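## Pantry notes: ground pepper in tins

The Flandgate kitchen now keeps its ground spices in the containers they were sold in. Decanting into jars stopped in August. The jars looked uniform on the shelf, but the ingredient line, the certification marks and the storage instruction went into the trash with the packaging, and two brown powders in identical glass are easy to confuse.

For ground black pepper, the following applies:

- Store upright, lid closed, back panel facing out.
- Keep at least 6 inches from the stove.
- Write the opening date on masking tape on the lid. Do not tape over the printed panel.
- Replace 3 months after opening if the smell is weak.

The panel on the Trader Joe's tin covers most of what a shelf check requires: a single ingredient, organic ground black pepper, the USDA Organic seal, the certifier's name, and "Store in a cool, dry place." The barcode sits below the text, so the tin can be entered in the pantry list without typing. 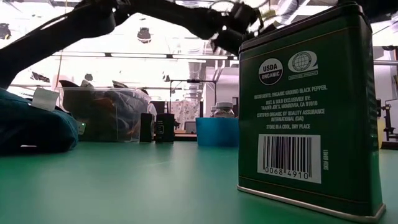 Koler objects to the 3-month limit and writes that ground pepper kept cool and closed is still usable well past that, and that the smell test alone should decide. The limit stays for now as a prompt to open the lid and check.

Refills go in only after the old contents are used up. Wipe the rim with a dry cloth first. Do not shake pepper directly over a steaming pot; measure it into a spoon away from the heat. Whole peppercorns stay on the lower shelf with the grinder and are not covered by this note.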